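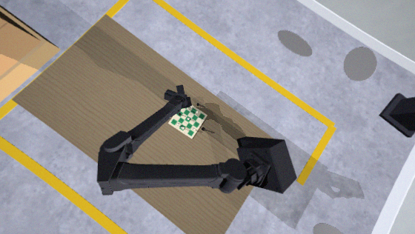 ## Ticket : écart entre le compteur public et l'export des signatures

**Ouvert le :** 2019-01-21
**Plateforme :** Latier (pétitions locales)
**Instance :** commune de Skindthorpe
**Module :** compteur, export certifié
**Priorité :** haute
**État :** résolu, un point suivi à part

### Signalement initial

La pétition demandant le retrait de l'arrêté sur les rassemblements place du Marché a été clôturée hier à minuit, au terme de ses 90 jours de collecte. Le compteur public affiche un total supérieur au seuil de 2 000 signatures, qui oblige le conseil à inscrire le texte à l'ordre du jour. L'export certifié transmis au secrétariat du conseil contient 359 signatures de moins. Avec ce chiffre, le seuil n'est pas atteint.

Le secrétariat a reçu l'export à 7 h 30. Il demande lequel des deux totaux fait foi et précise que l'ordre du jour doit partir à l'impression en fin de semaine. Les organisateurs de la pétition ont déjà publié une capture du compteur. Deux élus de l'opposition ont repris la capture. La majorité n'a pas réagi pour l'instant.

Résultat attendu : le même nombre aux deux endroits.

Résultat obtenu : deux nombres différents, stables après rechargement de la page et après régénération de l'export.

### Premières vérifications

**8 h 50.** Page de la pétition ouverte dans une fenêtre privée, puis depuis un autre réseau. Même total partout. Le problème ne vient pas du cache du navigateur.

**9 h 05.** Cache du serveur vidé pour l'instance Skindthorpe uniquement. Le compteur se recalcule et revient au même nombre.

**9 h 20.** Export certifié relancé à la main, avec les mêmes paramètres que cette nuit. Fichier identique, somme de contrôle identique.

**9 h 40.** Export brut (sans certification) généré pour comparaison. Il contient exactement le nombre de lignes affiché par le compteur. Les signatures sont donc bien en base. Elles disparaissent entre l'export brut et l'export certifié.

**9 h 45.** Publication d'un bandeau sur la page de la pétition : « Le décompte définitif est en cours de vérification. » Le bandeau ne mentionne aucun total. Le secrétariat a validé la formulation par téléphone. Les organisateurs auraient préféré que le nombre du compteur y figure. Refusé tant que la cause n'est pas connue.

**10 h 10.** Base de l'instance passée en lecture seule pour la pétition concernée. Les autres pétitions restent ouvertes, notamment celle sur les horaires de la ligne de bus et celle sur les comptes rendus du conseil. Aucune des deux n'est proche du seuil.

### Comparaison ligne à ligne

Les deux fichiers ont été rapprochés sur l'identifiant interne de signature. Les lignes manquantes se répartissent en deux groupes, sans chevauchement.

| Groupe | Origine | Motif inscrit au journal |
|---|---|---|
| A | feuilles papier saisies en mairie | `DOUBLON_PRESUME` |
| B | formulaire en ligne | `CONFIRMATION_TARDIVE` |

Le groupe A compte 310 signatures. Le groupe B représente le reste.

Les deux motifs existent depuis la première version du module et n'ont rien d'anormal en soi. Une pétition ordinaire produit toujours quelques lignes dans chacun. C'est le volume du groupe A qui sort de l'habitude.

### Groupe A : signatures papier

Le règlement de Skindthorpe autorise la collecte sur papier en parallèle de la collecte en ligne. Les feuilles sont déposées au guichet, contrôlées par rapport à la liste électorale, puis saisies dans Latier par le service des élections. Le champ « adresse électronique » est facultatif pour cette saisie. Sur les feuilles en question, il est vide partout.

Le dédoublonnage compare trois champs :

1. l'adresse électronique ;
2. le code postal ;
3. le nom de famille normalisé (sans accents, sans trait d'union, en capitales).

En principe, les trois doivent coïncider pour qu'une ligne soit écartée. La documentation du module le dit en toutes lettres. Le journal d'exécution de cette nuit montre autre chose : quand l'adresse électronique est vide, la comparaison sur le nom est sautée. Il ne reste que le code postal. Or toute la commune a le même.

Vérifié sur l'instance de test avec des feuilles fictives portant des noms tous différents. Le compteur les prend toutes. L'export certifié n'en garde qu'une par feuille importée, la première. Le dédoublonnage s'arrête apparemment aux limites du fichier d'import, ce qui explique que la perte ne soit pas totale — une signature survit à chaque fois.

Question posée à l'éditeur du module : ce comportement est-il voulu, et depuis quelle version ?

### Groupe B : confirmations tardives

Une signature en ligne est validée quand la personne clique sur le lien reçu par courriel. Pour le groupe B, le formulaire a été rempli avant minuit et le clic a eu lieu après.

Le règlement communal parle de signatures « déposées avant la clôture ». Il ne parle pas de confirmation. Le compteur retient l'heure de dépôt, l'export certifié retient l'heure de confirmation. Les deux lectures se défendent, et ce n'est pas au support de choisir.

Point technique à vérifier tout de même : l'heure d'envoi des courriels. Si les liens sont partis en retard, les signataires n'avaient aucun moyen de confirmer à temps. Demande transmise à Zepeda, qui gère l'envoi.

**11 h 25.** Réponse automatique de Zepeda, ticket enregistré chez eux.

**11 h 30.** Appel du secrétariat. Le cabinet du maire souhaite savoir si la pétition « passe ou ne passe pas ». Répondu que le groupe A suffit ou ne suffit pas selon le nombre final, et que ce nombre serait donné par écrit, une seule fois, après correction. Pas de chiffre intermédiaire par téléphone.

**11 h 50.** Message des organisateurs. Ils demandent l'accès à l'export brut. Refusé : le fichier contient des données nominatives sur des opinions politiques. Il leur a été proposé de désigner un mandataire qui assistera au contrôle en mairie, comme le prévoit le règlement.
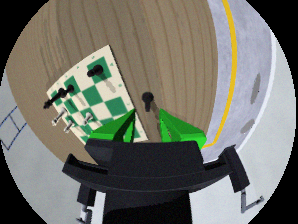 **Betwood :** comportement reproduit chez nous. La comparaison du nom est bien sautée quand l'adresse est vide. Ce n'est pas voulu. La condition a été modifiée lors de la mise à jour d'avril, pour accélérer le traitement des grosses pétitions, et le cas des saisies papier n'a pas été couvert par les tests. Les instances sans collecte papier ne sont pas concernées. Nous préparons un correctif. En attendant, vous pouvez désactiver la règle `email_vide_rapide` dans la configuration de l'instance et relancer l'export. Aucune donnée n'est supprimée en base, la règle n'agit qu'au moment de la certification.

### Application du contournement

**13 h 40.** Sauvegarde complète de l'instance.

**13 h 55.** Règle désactivée sur l'instance de test. Les feuilles fictives passent toutes. Ajout d'un vrai doublon (même nom, même code postal, adresse vide dans les deux cas) : il est écarté. Ajout de deux homonymes avec des dates de naissance différentes : l'un des deux est écarté aussi.

Ce dernier résultat n'est pas satisfaisant. La date de naissance est saisie pour les signatures papier mais n'entre pas dans la comparaison. Demandé à Betwood s'il est possible de l'ajouter.

**14 h 30.** Betwood confirme que c'est possible par simple configuration, clé `champs_complementaires`. Testé : les homonymes sont conservés, le vrai doublon reste écarté.

**14 h 50.** Même configuration appliquée en production, avec l'accord écrit du secrétariat. Export certifié relancé.

Résultat : les 310 signatures du groupe A sont toutes réintégrées. Aucune n'était un doublon. Le service des élections avait déjà fait ce tri au guichet. Le total certifié dépasse maintenant le seuil, sans tenir compte du groupe B.

**15 h 10.** Nouvel export transmis au secrétariat avec l'ancien, le journal de comparaison et une note décrivant la modification. L'ancien fichier est conservé et marqué « remplacé ». Il ne doit pas être effacé — un recours reste possible et le tribunal voudra voir les deux.

### Réponse de Zepeda sur les envois

**16 h 05.** Zepeda indique que les courriels de confirmation de la dernière soirée sont partis sans retard de leur côté. Les horodatages fournis concordent avec les nôtres. Pas d'incident sur l'envoi. Certains serveurs de réception ont pu mettre les messages en attente, mais cela n'apparaît pas dans leurs journaux et ne peut pas être établi d'ici.

Le groupe B reste donc exclu de l'export certifié et inclus dans le compteur. La question de la date à retenir est renvoyée au conseil, qui devra préciser son règlement. Comme le seuil est franchi dans les deux cas, elle n'a pas d'effet sur cette pétition.

### Affichage public

Le bandeau a été remplacé à 16 h 40 par le texte suivant, validé par le secrétariat :

> Le décompte certifié a été corrigé après une erreur de traitement des signatures recueillies sur papier. Le seuil réglementaire est atteint. Les signatures en ligne confirmées après la clôture sont affichées au compteur mais ne figurent pas dans le décompte certifié.

Les organisateurs ont demandé que le mot « erreur » soit suivi du nom de l'éditeur. Non retenu pour le bandeau. L'information figure dans la note remise au conseil, qui est un document communicable.

### Reste à faire

- Installer le correctif de Betwood dès sa parution, puis réactiver la règle et refaire les tests avec adresses vides.
- Relancer l'export certifié des pétitions closes depuis la mise à jour, uniquement pour les communes qui acceptent le papier, et prévenir les secrétariats en cas d'écart.
- Ajouter une alerte quand le compteur et l'export divergent au moment de la clôture, avant l'envoi au conseil.
- Corriger la page d'aide, qui affirme que les deux totaux sont toujours identiques.
- Ouvrir un ticket distinct pour le groupe B (heure de dépôt ou heure de confirmation). Fait, rattaché à celui-ci.

Base repassée en écriture à 17 h 15. Ticket clos côté support, le secrétariat de Skindthorpe peut le rouvrir en répondant à la notification.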